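Plirnon Wrestling
A thread on the coming season, the Brunton card, and changes to how our championship is contested. (1/14)

Plirnon Wrestling has completed its review of the past season. The main points are set out in this thread for ticket holders, members of the supporters' club and the wrestling press. (2/14)

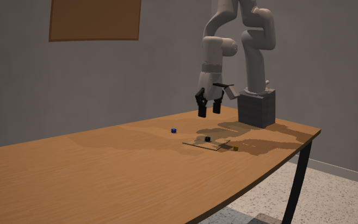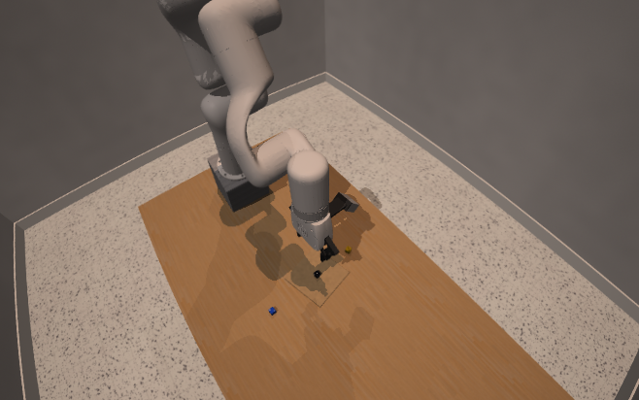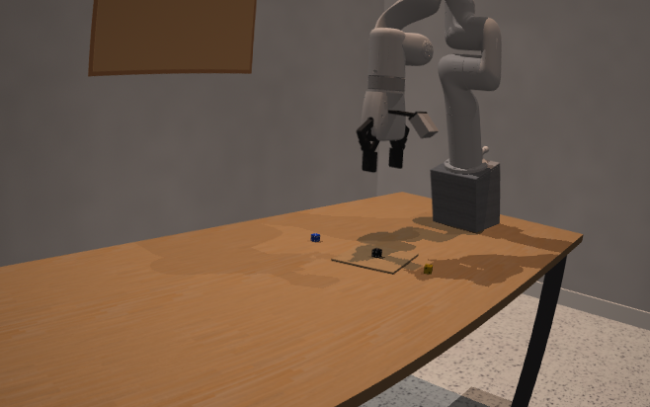

A robot arm with small cubes on the table, first and third pictures.

The season opens in November at Brunton Hall. Doors open at 6:00 p.m. and the first match begins at 7:00 p.m. The hall will hold 1389 for this event, including the balcony, which was closed to the public for our last two visits. (3/14)

As of this morning, 1316 tickets have been sold. The remaining seats are in the balcony and on the north side of the floor. Ringside is sold out. We ask supporters not to buy ringside seats from resellers, as tickets are checked against the name on the booking. (4/14)

The Plirnon Championship will be defended in the main event. The reigning champion has now held the title for 245 days. The challenger earned the match by winning the Nolby Tournament in the spring and has not appeared on a Plirnon card since then. (5/14)

Many supporters have written to us about the end of that tournament, when the winner refused the handshake and left with the trophy before the presentation. The result stands. No rule requires a handshake, and we do not intend to write one. (6/14)

We have also read the letters about the crowd's response. A large part of the Nolby audience cheered a wrestler who was booked to be booed. We do not tell supporters whom to cheer. The promotion will present both wrestlers as they are and leave the rest to the building. (7/14)

Rule change: championship matches will no longer end in a count-out. If either wrestler is outside the ring at the count of ten, the referee will restart the match once. A second count of ten will be scored as a loss, and the title may change hands. (8/14)

This change follows the Wisholm show, where the championship match ended by count-out after 13 minutes. The referee applied the rule correctly. The rule itself did not serve the people who had traveled to see a finish. (9/14)

The tag team division continues under the existing rules. The tag titles are vacant following an injury to one of the former champions, who is recovering well and has asked us to thank everyone who sent cards. Four teams will compete for the vacant titles, with both first-round matches at Brunton and the final at Wisholm. (10/14)

Women's division: the open challenge will return at every show this season. In past seasons it was placed second on the card, and several good matches were cut short to keep to time. It will now be placed directly after the intermission with no fixed time limit. (11/14)

Recordings of each show will be available to supporters' club members one week after the event. Members who had trouble playing the Nolby recording should sign out and sign in again. If the second half is still missing, please write to the club desk with your membership number. (12/14)

Conduct at ringside: signs are welcome if they do not block the view of the row behind. Please do not touch the wrestlers or the barrier padding during matches. Streamers may be thrown during introductions only. Anyone asked to move by a steward should do so at once and raise any complaint at the front desk afterward. (13/14)

The full Brunton card will be posted at noon once the last two matches are signed. Balcony tickets remain on sale at the hall box office and through the Plirnon ticket page. Replies to this thread are read, but questions about a booking should go to the box office. (14/14)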